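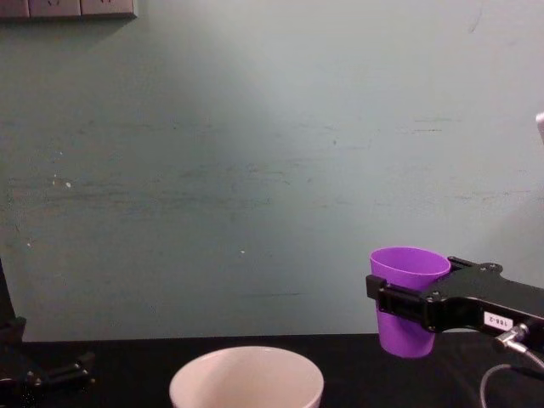
Against the spring feed

Every May the same advice comes round on seed packets, bags of compost and the backs of bottles: feed little and often from the moment growth starts. I have followed it and I have ignored it, and I now think that for most garden soils it is poor advice. It suits plants in pots. It has been carried over to open ground with very little thought.

A container holds a small, fixed volume of growing medium. Water passes through it several times a week and takes soluble nitrogen with it. The plant cannot send roots anywhere else. Under those conditions a regular liquid feed makes sense, and the dilution on the bottle is usually a fair starting point. A border of loam that has had leaf mould or garden compost on it each autumn is a different system. Most of its nitrogen is held in organic matter and released by soil organisms as the ground warms. That release speeds up in late spring, which is when the plants want it.

Adding soluble nitrogen on top of that has known effects. Growth is fast, the cell walls are thin, and the stems are long between the joints. Aphids find such growth easy to feed on. Tall perennials such as delphiniums and heleniums need staking earlier and more heavily. In shrubs that flower on new wood, the leaf is often produced at the expense of the bud. A gardener who sees all this in June tends to reach for a spray and a bundle of canes, and does not connect either with the bottle used in April.

I garden at Gallton, on a silty loam over clay with a pH a little above neutral. For 2 seasons I divided a long bed in half across its width. One half had Pavent, a granular general feed, raked in at the packet rate in early spring. The other had a mulch of home compost, 5 cm deep, put down in late autumn and nothing afterwards. The planting was the same at both ends: hardy geraniums, phlox, asters and a run of day lilies. It was not a proper trial. There was no replication, and the fed end gets slightly more afternoon sun. I offer it for what it is worth.

In the first year the fed end was taller by the end of May and looked better to any visitor. By late July the phlox there had mildew on the lower leaves and the asters had fallen outwards after one night of heavy rain. The mulched end flowered later and stood up. In the second year the difference in height was smaller and the difference in mildew was much the same. The day lilies showed no response to either treatment that I could see. They seldom do.

The usual objection is that some soils are poor, and that is correct. Thin sand over gravel loses nitrogen quickly and does not hold much organic matter however often it is added. New-build plots, where the topsoil has been scraped off and put back in the wrong order, may have almost nothing in them for several years. Vegetables are a separate case too. A cabbage is being asked to make a great deal of leaf in a short time, and then it is taken away, with everything it has drawn from the ground. Feed the cabbages. Feed sweet corn and leeks as well, if the ground has carried a crop the year before.

My complaint is with the blanket instruction. It would cost the makers very little to print a line asking whether the soil has been mulched or tested. The Peltonen soil kit, which I have used for years, gives a rough reading for phosphorus and potassium in 15 minutes. Its nitrogen test I trust less, as the level in the soil moves from week to week with temperature and rain. Even so, phosphorus is the useful one. In old gardens it is often already high, having built up under decades of bonemeal and general feeds, and adding more does no good at all.

Seaweed products are sometimes put forward as the gentle choice. Trukine, the one most often sold near me, has very little nitrogen in it when diluted 40 to 1. It probably does no harm in a border — nor have I seen it do much good there. I keep a bottle for seed trays and for tomatoes in the greenhouse.

If a border plant looks pale in spring, wait. Cold soil slows the uptake of nitrogen and of iron, and the colour often comes back by itself once the nights are milder. If it is still pale in the middle of June, check the drainage first, then the pH, and only then think about a feed. A barrow of compost in November will do more for the bed than anything poured on it in April.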